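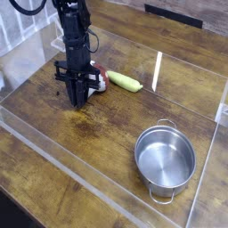
您好，我是Flatia亲子活动室的Joni Nurmi，工单接着上次的往下写，话有点多，请多包涵。我们从Hinrichs订的那套过家家厨具，3月到货后一直在用，孩子们喜欢得不得了（尤其是煮汤游戏，每天都要抢着当大厨！），只是小锅的提手老是往一边歪。客服Zbigniew Dudek先生上回问，锅是不是放在软垫上用的。没有，锅和那些假菜都直接搁在木桌面上，浅绿色的长条蔬菜和红白相间的那个圆家伙也都摆在旁边，锅是不锈钢的，里面亮亮的，平时就这么玩。

按您的建议，我先做了第一步：把锅倒空，翻过来，用软布擦干净提手两头的接口。擦完确实顺滑了一些，可是孩子一拎起来，还是往左偏，汤勺放进去偏得更明显。我又拿另一套里的锅比了比，那只就稳稳当当的，所以我猜毛病出在提手弯折的地方。
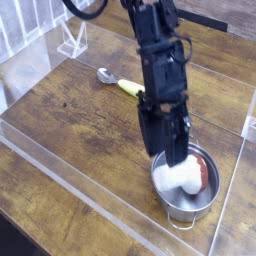
第二步是轻轻把提手往回扳。这个我有点舍不得下手，铁丝那么细，怕扳断了，就请同事Knut Voß来帮忙。他手稳，慢慢扳了3次，现在空锅拎着基本是平的，装上几样假菜再拎，还会晃，比原先好多了。勺子没有问题，浅黄色的塑料柄握着很舒服，我女儿都想带一把回家。

客服回复（Zbigniew Dudek）：Joni您好，谢谢您写得这么细，读着很亲切！提手还晃，多半是接口松了，请别再扳，免得铁丝变脆。我给您寄一副52号备用提手，附两颗小卡扣，装好后静置30分钟再给孩子玩。假菜用温水擦一擦就行，软的那几样请别泡水，里面不容易干。

Joni补充：备件收到了，谢谢！卡扣按进去时“嗒”的一声，特别安心。下午四点那班孩子来了以后试了一整节课，锅没有再歪。另外想顺便问一句，同款小锅能不能单独再买一只？两个小朋友都想煮汤的时候，一只实在不够分。工单先别关，等您回了这个我再点确认。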